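Community Help > Sports Clubs > Funding and Grants

Can grant money be used for court resurfacing if the club rents its site?

Posted by Rakiya Nwosu

Our tennis club in Clekstead has 11 years remaining on its lease from the town. We wish to apply to the Pokow Community Sports Fund for $3,188 toward resurfacing one court. The guidance refers to "secure use of the site" but does not define the term. Would a lease of this length be accepted?

Levente Dudás

The fund normally asks for a lease with at least 10 years left to run on the date of the award. Your club would meet that requirement, provided the award is made before the lease falls below that length. A signed copy of the lease should be sent with the application, together with written consent from the town for the work.
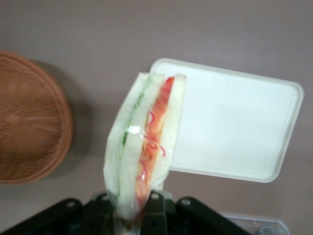 Does the club need to have its own share of the money in the bank before applying?

The club's share must be in place by the time the grant agreement is signed. A letter from the club's officers confirming the amount is accepted at the application stage.

Zainab Ekpo

I agree with the above. Our club was awarded $1,269 for nets and posts in January. The fund returned our first application as the contractor's quote was undated. Please also note that line painting must be listed separately from resurfacing on the cost sheet.

Benedek Katona

We rent too and they paid for ours. Call the office.

Filed under: Tennis, Leases, Facility Grants

Last updated: June 7, 2021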